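How do I keep black tees from fading?

Piroska Medve
My black shirts go rusty in no time (rustier every wash, I swear!). I've had this one since March. I wash on warm with regular powder. What am I doing wrong?

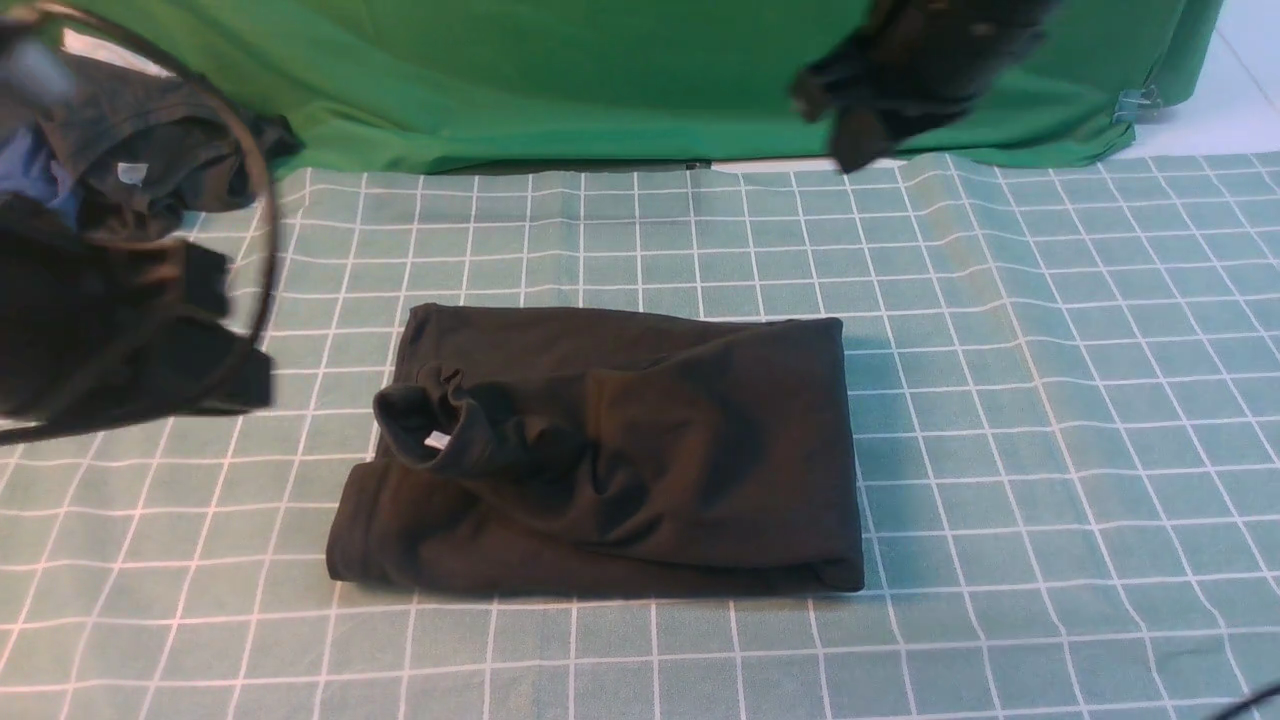

2 replies

Dezső Balogh
Cold water, inside out, short cycle. Also skip the dryer.

Emese Kun
What Dezső said, plus go easy on the powder. I used to dump in a full scoop and the extra left a chalky film that I took for fading. Now it's half a scoop and I line dry in the shade, never on the sunny side of the yard. 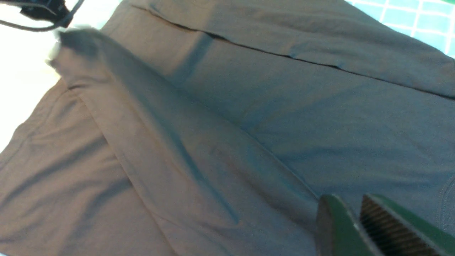

If yours are already past that, a box of black dye is cheap and does almost 5 cotton shirts. Polyester won't take it though, so check the label first!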